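The crayfish supper, and the table after it

By Yareli Carrillo

There is a point in any crayfish supper when the talking drops off and all you hear is cracking. I grew up with it. My aunt would cover the good table in newspaper, tip out the pot and leave us to it, and by the end of the night the newspaper was a red mess and so were we. I have been fond of the aftermath ever since — the heap of shells, the sweet thing waiting off to one side, the bowl pushed away.
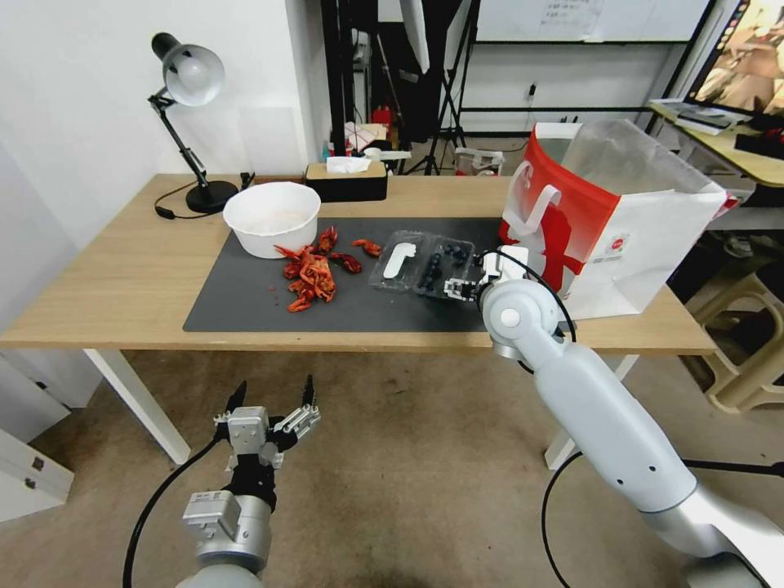 Food & Home, Kulico Weekend Magazine

A dark mat is my favourite thing to eat crayfish on. Newspaper soaks through, and a tablecloth carries the colour of the sauce for years (ask me about the Talavera print one I was given for my wedding). On dark grey the shells look almost handsome, all that orange and red with the claws curling every which way, and when you're done you have one edge to lift and one thing to rinse.

Anayeli Bermúdez cooked crayfish for a living for 10 years, at a lunch counter called Zineck, and I rang her in February to ask how she likes the end of a meal to go. She laughed at me, and then talked for 55 minutes.

Her first piece of advice was fruit. Blueberries, cold, in whatever they came home in. A clear clamshell on the table is perfectly good manners as far as she's concerned, and I agree with her, though my mother would have had them in a glass dish before you could blink. Put a spoon nearby so that saucy fingers stay out of the berries.

Her second was to keep the tissues close. She means really close, on the table, before the first claw is cracked. Getting up to hunt for one with both hands dripping is how door handles get sticky.

And then there is the light. Shelling is fiddly work, and a plain desk lamp brought in from the study does more for it than any candle. Mine is an old one with a wobbly neck, and I wouldn't swap it.

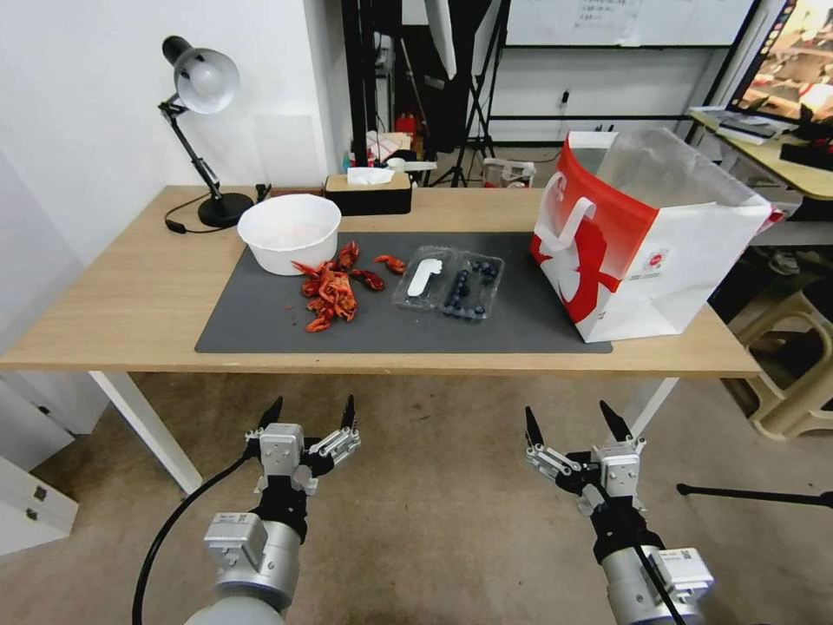 Clearing up without the smell

Shells go off quickly, so don't leave them overnight, however nice the company. Gather the main heap first, then go after the strays, as there is always a claw or a curl of tail that has wandered over towards the fruit. Crumbs come last, with a damp cloth.

If you'd like to make something of the shells, 300 grams will flavour a small pot of stock. Give them 30 minutes at a gentle simmer with an onion and a bit of celery, then strain it well. Anayeli freezes hers in ice cube trays and drops a couple into rice.

Whatever is left can be wrapped up tightly and taken straight to the outside bin. Keep the nice paper shopping bag for something dry. Berries go back in the fridge, if there are any.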